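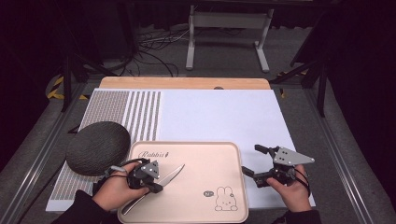

I'd been meaning to talk to the woman who runs the sharpening stall outside Kokkinos for ages, mostly because my own knives are a disgrace and I wanted a telling-off from a professional. She got me in a quiet half hour before lunch, with two teas from the bakery next door, and I barely had to ask her anything.

"People say sorry to me before they've even got the thing out of the bag," she said. "It's like being a dentist! They unwrap the tea towel and go, oh, you'll be cross with me."

Is she ever cross? "Only about dishwashers."

She started out at 21, doing scissors for a curtain maker called Favard (long gone, it's a phone shop these days), and was paid by the box. "Scissors are horrible. You've got two blades that have to agree with each other. After that a kitchen knife felt like a holiday." When the workroom closed she bought one of their old wheels, taught herself stones from library books and spent a winter ruining her mum's cutlery.

These days she won't use the wheel on anything she likes. It all goes on the stones, coarse first, then a 700 for most of the work, then something finer if you're fussy. I asked whether I could do it at home and she laughed, quite kindly.

"Of course you can. You'll be bad at it and then you'll be all right. Pick an angle and stick to it, that's nearly the whole job. Folk wobble. They start off flat and by the end they're shaving the thing like a carrot."

And those little pull-through gadgets? I confessed to owning one. She put her tea down.

"Well, it makes it feel sharp. For a week. Then you've got a toothy edge and less knife."

She's on her feet all day on market days and gets through 70 blades before Christmas, when everyone remembers they own a carving knife. In May it's garden shears. Restaurants come and go. The Pesard kitchen sends a roll over every fortnight, and they're always wrapped properly, she wanted that known.

Her own knife at home is a cheap one with a mended handle that she's had for 40 years. "It's got thinner, so have my eyebrows. It still does an onion."

I took her my bread knife the week after. She looked at it for a while and asked if I'd been gardening with it.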